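The Words We Use for Colors
Speaker notes, Hermenegildo Magaña
Famden Public Library, evening talk, January 29, 2020

Before I start
Water on the left side. Ask if the people in the last row can hear me. Speak slowly, especially the color names. Thank Heriberto Contreras for the invitation and for finding the old Pranari catalogs in the basement.

Opening
Good evening. For 33 years I sold thread, buttons and cloth by mail, first as a clerk at Pranari and later as the person who wrote the catalog. I learned English from customers, and many of my first English words were colors. I knew "oatmeal" as a color before I knew that it was a breakfast.
(Wait a little. People usually smile here.)
Tonight I want to speak about one small problem. A customer cannot see the cloth. She has only a word on paper. How does one word carry a color from my desk to her kitchen?

Part 1. Plain names and fancy names
The oldest Pranari catalog in my hands uses only plain names: red, dark red, blue, light blue, navy, brown, black. They are easy to translate and easy to say on the telephone. But when there are six blues on the same page, "light blue" becomes a small war. Light compared with what?
So the company began to use fancy names. Rose, wheat, moss, slate, plum. These names come from things, and this helps only when the reader knows the thing. I grew up in a place where plums are yellow. When I first read "plum" on a box of wool, I expected a yellow wool, and I sent the wrong box to a lady who was very polite about it.
Ask the room: what color is a plum for you? Take two or three answers, not more.

Part 2. The border between blue and purple
Show slide.

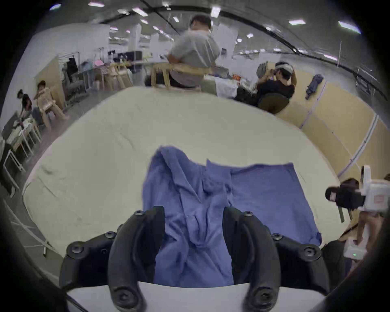
Tamihana Notes, Issue 33, p. 4

This is the part of the color circle where I had the most letters. Some people said blue. Some said violet. Some wrote "blue, but not really," and I think this is a very good description. In the catalog we tried blue-violet, and also iris, lavender blue and periwinkle. Periwinkle is a flower, and also a small sea snail, which gave me trouble with the dictionary.
One year we printed a card with a single square of color and sent it with the February orders. We asked each customer to write one word on the back. We received 857 answers. I will not give you a chart, because we did the work at a kitchen table and it was not science. But I remember the answers. Many people wrote "blue" and then added something: "blue like my school coat," "blue like evening." One man wrote "expensive." The people who sewed a lot used longer names. The people who ordered only buttons wrote mostly one short word.
What I understood from the cards is that a color name is also a little bit of a biography. We learn the exact words for the things we handle every day, and for the rest we borrow.
If there is time, read the card from the beekeeper.

Part 3. The neighbor changes the color
Here I bring out the gray paper square and the two big sheets, yellow and dark blue. Put the same gray on the yellow sheet, then on the dark blue sheet. Do it slowly. Most people will see a cooler gray on the yellow and a warmer gray on the blue. The paper is the same paper, I can cut it in half and show both.
Painters know this since a long time. In a shop we know it from complaints. A customer buys a ribbon which looked perfect on the counter, and at home, next to the curtain, it is a stranger. At the Vurkine paint store they told me the same thing about walls: people choose the color in the shop, under the shop lamp, and then they live with it in the morning.
Next slide. 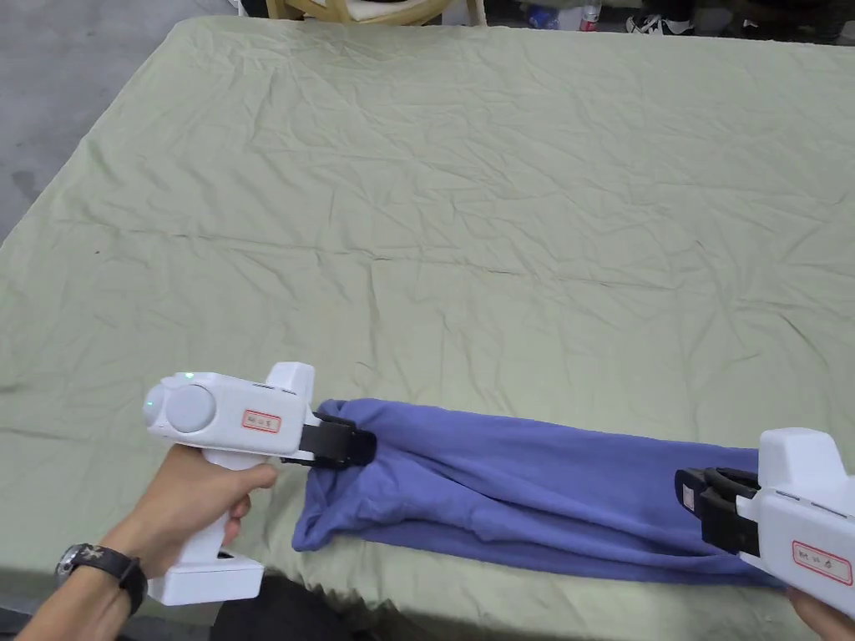

Periwinkle blue on sage green

Let the slide stay while I read the two letters. The first one is from a mother who ordered "sea green" for a school play and received, in her words, "hospital green." The second one is from her sister — same order, same box — and she wrote that the green was lovely and asked for four more yards. Two sisters, one cloth. I kept both letters in the same envelope.
My advice for anyone who must describe a color in writing:
Say the plain name first, then the fancy one.
Say if it is light or dark.
Say what it stands next to, if you know it.
Do not trust the name of a fruit.

Part 4. Translating a catalog
In my first language we have one everyday word that covers much of what English divides into pink and light red. When I translated, I had to decide each time, and I was often alone with the thread in my hand near the window. The full Pranari list had 1048 names at its longest. For some of them I never found a second word. "Ecru" I left as it was. "Greige" I left also, and I still do not like to pronounce it.
There were mistakes. "Bottle green" I translated in a way that meant a green bottle, so a customer telephoned to ask how many bottles came in the package. "Baby blue" became the blue of one certain baby. I corrected these in the next printing, but the old catalogs are still in houses, and sometimes somebody brings me one.
Show the open catalog, pass it to the first row. Ask them please to hold it by the cover, the pages are weak.

If the time is short
Skip Part 4 except the bottle story. Keep the gray paper, people like it.

Questions that usually come
Do men and women use different color words? I can only speak for my customers. The difference I saw was between people who sew and people who do not.
Which name did I like best? "Wet stone," from a catalog of winter wool. It sold badly.
Can I keep the sample card? Yes, they are on the chair near the door, one for each family.

After the talk
Collect the gray squares. Return the catalogs to Heriberto before he locks the basement, and take back the blue tape I lent him.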